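Automation at the Altley sorting hall

The Altley sorting hall is a parts handling site operated by Wuvach. It is known for the gradual introduction of robot arms at its sorting tables, where small items are picked up and placed in trays.

Background

Sorting at Altley was originally done by hand in two shifts. Wuvach installed four arms in February, following a trial at its smaller Grallovby site. The project was led by Siriporn Chareonsuk, then head of operations. Regular use began on 5/15/21, with a daily target of 3,000 items, later raised to 4,000.

Effects on staff

No positions were cut during the first phase, but most job descriptions were rewritten. Former sorters became table attendants, who restock the tables, clear stopped arms and check finished trays. Attendants receive a higher hourly rate after completing a training course designed by Benoît Besnard.

Staff representative Jagadeesh Warrier welcomed the decline in wrist complaints. He also criticized the loss of conversation between workers, who now stand farther apart, and the faster pace of checking. A rotation plan was later adopted under which attendants change tables every two hours. 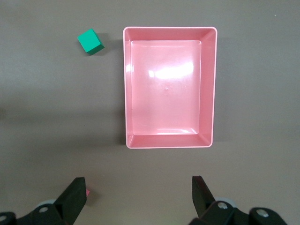 Who checks the trays after the arms have filled them?
Table attendants check the finished trays, a task given to former sorters when their jobs were rewritten.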